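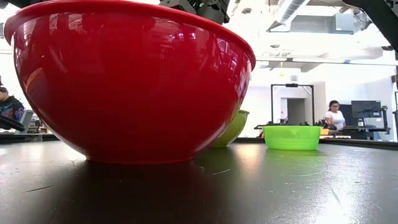
Choosing bowls for mixing and rinsing

March 2020
By the Medmont Kitchenware Newsletter desk

Gloss finish matters on a dark bench. The large red bowl throws back every overhead light, so fill lines are hard to judge from above — read them from the side. The lime-green one behind it has a softer sheen and is easier on the eye.

Use the small bright green basin for rinsing. Its sides slope straight and you can see colour through them. Ours holds 800 mL to the 5 cm mark.

A narrow base also leaves less contact with the bench. Set the bowl down flat, don't drag it. Dark tops show pale scratches early. Stock is on the Indska shelf, bay 9.

Contact: Medmont, extension 176 | © Medmont | Back to top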